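Engelhardt Niritz Carpet Tiles, Dark Gray: Six Months Underfoot
Reviewed by Rainer Schmieder

I did not set out to have opinions about carpet tile. I wanted a floor that was gray and stayed where I put it, and the old linoleum in the workshop had stopped doing the second part. Engelhardt makes 2 grades of the Niritz tile, office and heavy, and I bought the heavy because the salesman looked disappointed when I pointed at the other one.

The bill for the room came to $1,069, delivered. The boxes arrived on a Tuesday on a pallet in the driveway, in the rain, which the driver described as "mist."

Laying them is dull work and easy. You start in the middle, run a row out to each wall, and discover that your walls were built by someone in a hurry. Cutting from the back with a fresh blade goes fine. Cutting from the front with the blade you already had goes the way you'd think, and I have one tile behind the door to prove it. The arrows on the back all need to point the same way, unless you like checkerboard. I got almost 600 square feet down over a long weekend, with knees to match.

Now the wear. The color hides dust, pencil shavings and most of a cup of coffee. It does not hide sawdust, and sawdust likes it very much. Dropped screws don't bounce, so you find them right below where you dropped them, provided you can find a gray screw on gray carpet. Rolling chairs are fine. The Zono tape sold for the seams is overpriced and I'd buy it again, having tried the Prevov kind first and peeled it off my socks.

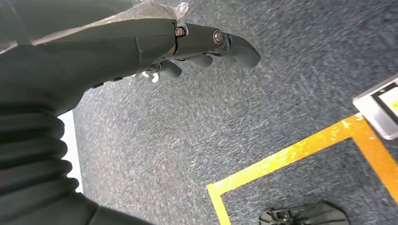 The gray carpet, with dark gray hand and clear plastic wrap.

Two complaints. The smell hung on for 6 days with the windows open, and the instructions say "brief." Also, the spare tiles I kept in the closet are now a shade darker than the ones by the window, so replacing a bad one will leave me with a very tidy square.

Four stars. I'd take the fifth off the salesman.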